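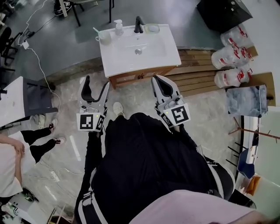
Lavabo blanco, grifo negro mate y, a un lado, tarima de madera.

El lavabo de casa ya no se conforma con ser un lavabo. Ahora lleva grifo negro, mueble marrón y un dosificador blanco que uno no se atreve a apretar sin haberse lavado antes las manos. Quien firma esto pasó dos tardes comparando el modelo Emura con el Bisico y sigue sin saber en qué se distinguen, salvo en 100 euros.

Lo que me reconcilia con el asunto es el cepillo de dientes. Da igual cuánto se medite el conjunto: el cepillo acaba en un vaso, torcido, y el jabón en su jabonera, en la otra punta de la encimera. Tengo para mí que ahí empieza la vivienda – lo anterior es catálogo.

Con la oficina diáfana pasa algo parecido. Se tiran los tabiques en nombre de la transparencia y al mes alguien ha levantado 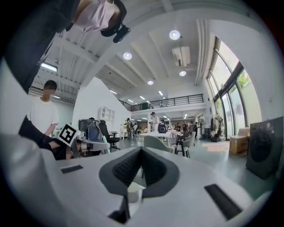

uno blanco, bien alto, con su estantería pequeña colgada. Luego llegan las sillas, cada una de su padre y de su madre: la negra de malla, la gris y azul, la verde menta que no pidió ningún departamento. A mí me parecen lo mejor de la sala. Si me dan a elegir, me quedo la de malla, y que el grifo lo limpie otro.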